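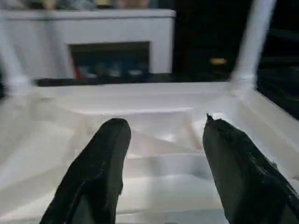

Keane Storage Adds White Tray and Rack Range for Break Rooms and Small Kitchens

TITBRIDGE. Keane will begin selling its Clanow range of white trays and racks in July. The range is meant for office break rooms, church halls and small kitchens where cups, stirrers and small supplies share one counter.

The Clanow range has 13 pieces. Trays and racks can be bought one at a time or as a set.

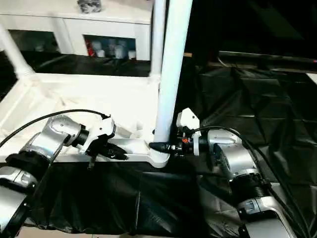 The racks go together by hand, and no screws are needed. Each upright fits into the end of a crossbar, and the next level goes on once the lower one is square. Most of the strain falls on the joint where the tall white pole meets the horizontal bar, and that joint was redrawn twice before production. The instruction sheet asks buyers to seat it fully before adding weight.

"People lean on these things when they reach for a cup," said Mirela Damasceno, product manager at Keane. "We spent most of the winter on the joints."
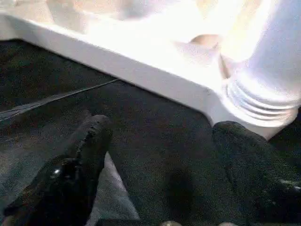

A white structure against a dark surface, with curved ridges at the base of the upright form.

Before settling on the layout, Keane lent early sets to 104 workplaces and asked staff what they kept on the counter. Paper and plastic cups came up most often, followed by tea bags and sugar packets. 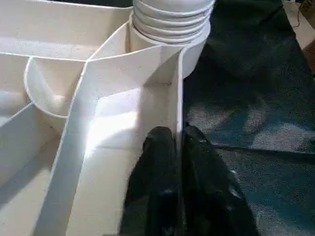 Several offices also asked for one wide section for things that do not stack, such as napkins and spoons. Bent Lund, who handled the trial, said the request changed the size of the dividers.

Orders open to stores first and to the public on a Sunday later in the month. Over 186 stores have asked for the range.

Press contact: Wagner Cordeiro, Keane press office | © Keane. All rights reserved. | Back to top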